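**Flustier** is a home-built robotics project of the shared workshop in Ilmont. It was started by Pantelis Karagiannis, and its subject is a desk task: a robot arm takes a marker and puts it in a pen cup. The work is done in simulation first and repeated later on a real bench. 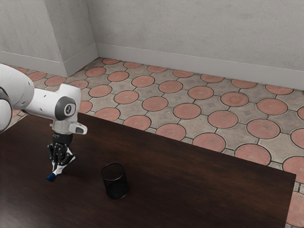
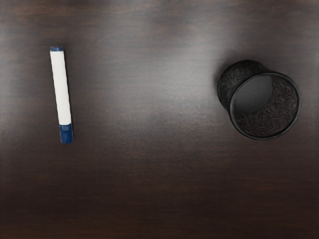
*Simulated table of the Flustier project, with a black mesh pen cup.*

Ilmont, May

## Background

Karagiannis began the project at home in Rarville, on a kitchen table, with a small arm made of printed parts. The parts were not stiff enough, and the arm lost its position after several hours of use. He then moved the work to the workshop in Ilmont, where members share the tools and pay a monthly fee.

## Simulated model

The virtual room has gray walls, a tiled floor and a dark brown wooden table. The arm is white and carries a black parallel gripper with two fingers. The marker has a white barrel and a dark blue cap. A view from straight above is also rendered, and it serves to find the angle of the marker on the table.

The start positions of the objects are changed before each trial. In the first series, 195 trials were made, and in 44 of them the marker did not go into the cup. Most of these failures came from a grip too near to the end of the barrel. Karagiannis later moved the grip point 9 millimeters toward the middle.

## Control software

The program is called Baumgart, after the street of the workshop. It is divided in two parts: the first finds the objects, and the second plans the path of the arm. Both run on an ordinary desktop computer. The settings are kept in one text file, so that other members can change the speed or the grip force without editing the code.

## Bench version

The bench version was still under construction in May. Its base plate is finished, but the wiring of the gripper has to be done again with longer cables.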